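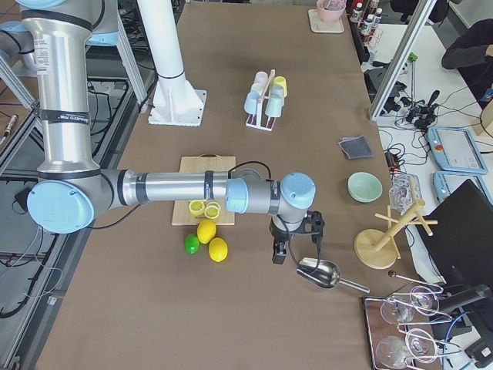

Sunday, January 3, 2021

Kesdale would like to rent you a barman. The Enlow comes as a pair of arms, and for 171 pounds a week they'll see to the drinks at your party while you stand about being charming.

I am the natural customer for this. I'm lazy, I like gadgets and I have never cut a lemon without finding the one scratch on my thumb. Even so, I can't get past the sums. The brochure allows nearly 2 hours for setting up, asks for a table longer than any I own, and suggests keeping a trained operator close by. I make a gin and tonic in the time it takes to find the gin.

Kesdale's answer is that the arms don't get bored. Fair enough, but I've never been bored making a drink. Washing up the glasses bores me, and that is listed under "planned features", along with ice.

A hotel bar in Trerthorpe has signed up for 10 weeks. I wish them well, and I'll gladly go and watch. Someone will have to carry my glass over to me, mind, as the Enlow stays at its table.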